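Speaker notes, Varnmont Library, 9/18/23
Talk: What We Keep, and What It Costs Us

Slow down at the start. Wait for the latecomers to find the good chairs.

Open with the storage unit. 94 dollars a month, paid for five years, to house a couch I disliked when it was new. Pause for the groan.
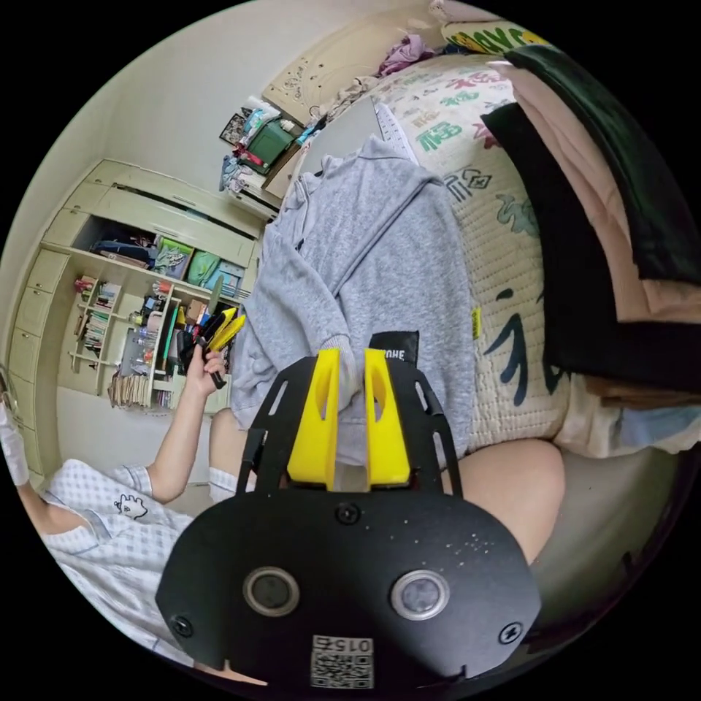
Next, the survey. I asked 921 people in the Truso newsletter what they'd save from a flood. Almost all said photos. Then ask the room where their photos are. Let them squirm.

Clothes section. The "someday" pile: the wedding shoes, the jeans from a more optimistic decade. Don't mention my own jeans. If the clicker sulks, use the arrow key.
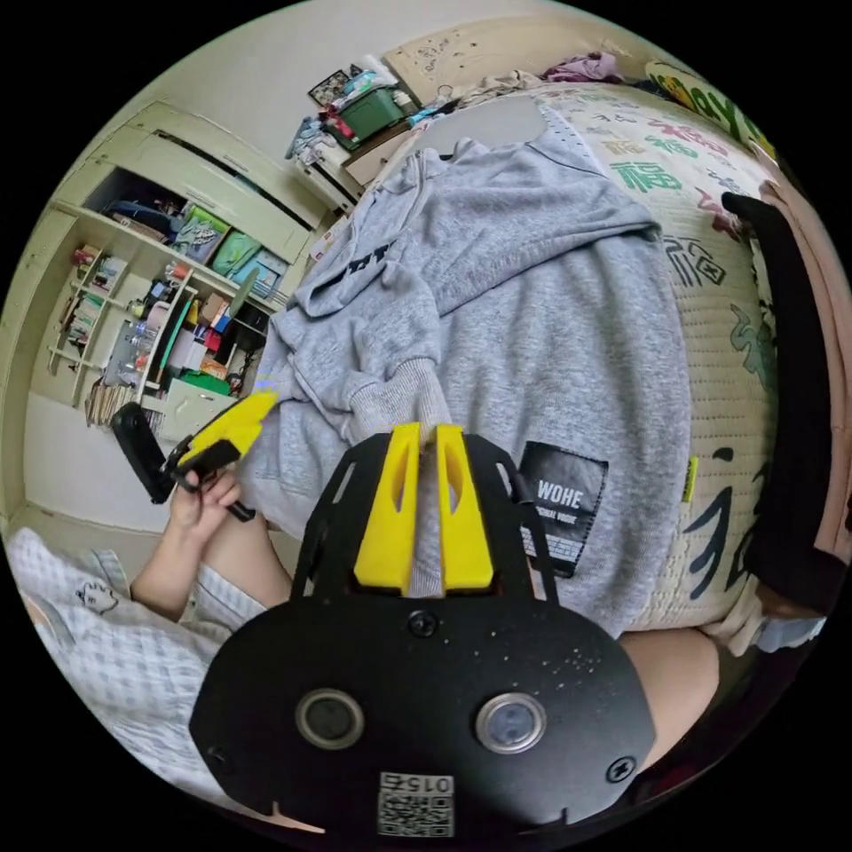

Move on to inheritance. Grandma's china, grey with dust, too precious to eat toast off. Skip the Amaral story if we're past the half hour.

Questions. Someone will ask about books. I have no answer on books and own far too many.

Plug the October session, then coffee.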